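The New Signing

The club announced him at 20 past four, when the rain had already emptied half of the training ground. A keeper, they said, from Drostholm, a side I had never seen win anything. The press officer read out his virtues from a card. Calm. Modest. Good with both feet.

I have reported on Prullus Town for 24 seasons and I have met a great many calm, modest goalkeepers. Most of them were calm as the ball went past.

"What do you do in the evenings?" asked the young man from the radio.

"I read," said the keeper.

Everybody wrote it down. I wrote it down too, with a question mark after it.
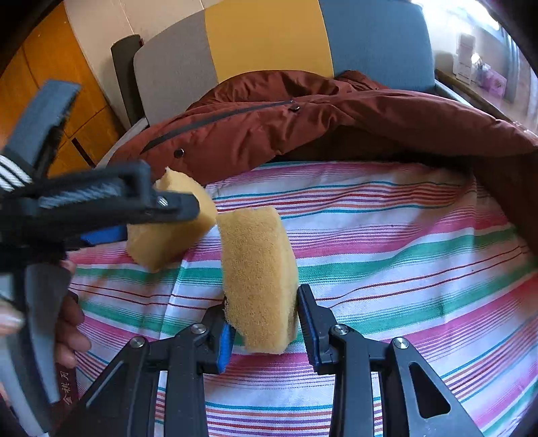
Two yellow sponges, each held in a gripper.

His first match was in July, a friendly against Musel, with 3,054 paying to get in if you believed the board, and I have never believed the board. He touched the ball seven times before the break. One of those was a save, a decent one, low to his left. The man beside me stood up and said we had found our keeper for the next ten years. He had said the same of the last one, who now sells conservatories.

After the whistle I waited by the tunnel. The keeper came out with a paperback under his arm, which I thought was a bit much.

"Any good?" I asked.

"Too early to say," he said. "I'm only on the second chapter."

I looked for the bookmark. It was a bus ticket, and it was in the second chapter. I went back upstairs and crossed out the question mark, then wrote it in again, smaller, and filed my report.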